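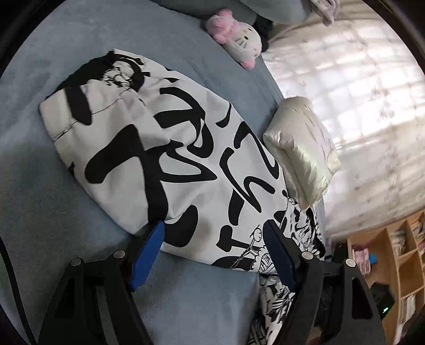 Laltcombe Puts Two Sets of Gripper Pads Head to Head on Laundry

Folding clothes is still one of the toughest jobs you can hand a robot, and the home robotics team at Laltcombe has just wrapped up a bench-off that makes it look a little less tough. Over 3 weeks in April, the group compared two kinds of soft gripper pads on hand-held tools, working in ordinary bedrooms with ordinary clothes on the bed.

The pads came from two suppliers, Plernari and Cetine. Operators squeezed the tool by hand to pinch, lift, fold and set down each garment while a camera on the tool recorded every move. In all they logged 726 folds, and the Cetine pads got a clean first pinch on 89 percent of them when the fabric was lying flat on a sheet. Plernari's pads were a bit behind on flat cloth but pulled ahead on bunched-up pieces, where their extra give helped the tips slide under a wrinkle without pushing it away.

"I was grinning like a kid by the second afternoon," said Hanane Ragab, who ran the sessions. "You put the tips down at a hem, you close, and you come up with one layer. One! We spent most of last year coming up with two."

Big printed pieces turned out to be a favorite with the software side of the team. Bold black shapes on white cloth give the camera plenty to follow as the fabric bends, said Corentin Carré, who handles the video. Plain sheets are a lot harder. A smooth single-color surface offers very little to lock onto, and strong daylight from a window can wash out what there is. Carré wants to rerun the whole set after dark with only a bedside lamp on.

The next round moves from hands to arms. Zyanya Arellano is fitting both sets of pads to a Pathirana arm, using the same linkage as the hand-held version so the recordings carry over directly. She has it closing and opening on command already, and the first shirt should go under it next month. Socks are on the list too, though the team is still arguing over whether a balled pair counts as a fold.

Laltcombe plans to share the fold logs and its pad wear notes with both suppliers once the arm tests are done.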